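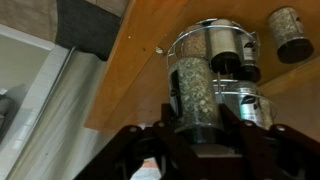
*Jars in a wire spice carousel.*

**FOR IMMEDIATE RELEASE**

**Skurkosent Home Cleaning Brings Its Deep-Clean Crews to Heywood**

SETSTEAD, July 17, 2023 - Skurkosent Home Cleaning is opening its books to households in Heywood, and the whole crew is thrilled to be making the trip. Until now the company has worked only in Setstead and the streets just outside it, and people in Heywood have been calling to ask when their turn would come. Their turn is now!

The Heywood crews will offer the same room-by-room deep clean that Setstead customers know: kitchens, bathrooms, floors, baseboards, inside windows, and the insides of ovens and refrigerators on request. Customers pick the rooms they want done and get a written price before anyone unloads a bucket. Nothing is added to the bill later unless the customer asks for more work.

Last year Skurkosent made 769 visits in Setstead. A trial run in Heywood opened in March with a short list of streets, and 174 households signed up before it closed. Most of them have asked to stay on, many for a monthly visit, and they keep their place in the schedule.
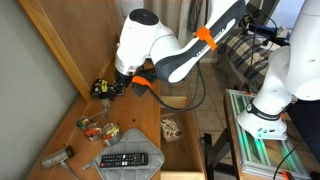
Marjorie Kettle says the trial taught the crews plenty about Heywood homes, above all the older kitchens, where grease builds up on top of the cupboards and the water leaves a hard white crust on every faucet. She would like new customers to point out the spots that bother them most - the crew will start there and work outward.

Crews bring their own vacuums, cloths, mops and cleaning products. Unscented products are available for anyone who prefers them, and so is a plain soap-and-water clean for waxed or oiled wood. Please mention pets when booking, along with any surface that needs special care, such as marble or unsealed stone.

(more)
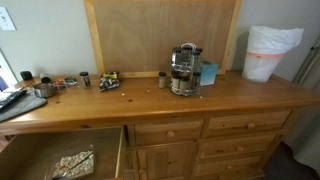 Skurkosent / Heywood Opening - Page 2 of 2

Bookings can be made by phone or at the Skurkosent office on Villov Street in Setstead. Morning and afternoon visits are both open, and a first visit usually takes longer than the ones that follow. Customers don't have to be at home, but the crew does like to walk through the rooms with someone the first time.
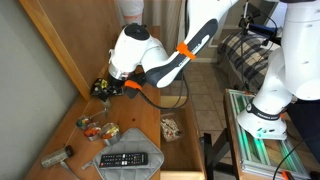
Keys left with the office are tagged by number, with no name or address on the tag, and are signed out and back in for each visit. Anyone who needs to move a visit can do so free of charge up to the evening before. Gift visits are available too, and they've been a big hit with new parents in Setstead.

**Press contact:** Marjorie Kettle, Skurkosent Home Cleaning, Villov Street, Setstead

\# \# \#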